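Energy Market Data Analyst, Natural Gas and Power
Minent — Vomodholm office

Minent publishes daily price assessments for natural gas, electricity and heating oil. The assessments are used by utilities, storage operators and industrial buyers to settle supply contracts. We are hiring one analyst for the regional gas desk.

Duties

Collect bids, offers and completed trades from market participants until the 4:30 p.m. cutoff.
Check each entry against the pricing method and record the reason for any exclusion.
Maintain the price database, currently 2,338 active series, and correct errors within one business day.
Write a short daily note on storage levels, pipeline flows and spreads between delivery points.

Requirements

Two years of work with commodity prices or energy statistics. Good knowledge of SQL and spreadsheets. Experience with the Henamon data platform is useful — training is provided if needed.

Terms

Full time, 12-month contract with the option of a permanent position. The desk starts at 7 a.m. Analysts may work from home two days a week after the first 9 weeks.
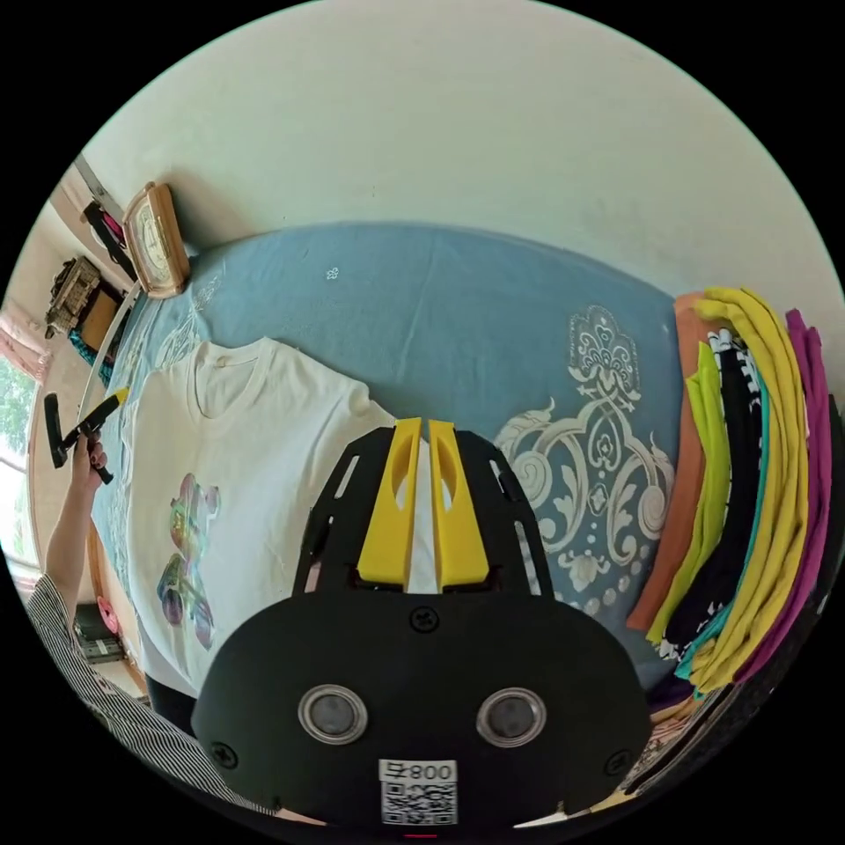
Applicants may not hold positions in gas or power futures while employed on the desk. Existing positions must be closed before the start date.

How to apply

Send a resume and one writing sample through the De Graaf recruitment portal, reference 88. Applications close at the end of September. Shortlisted applicants will complete a timed data exercise.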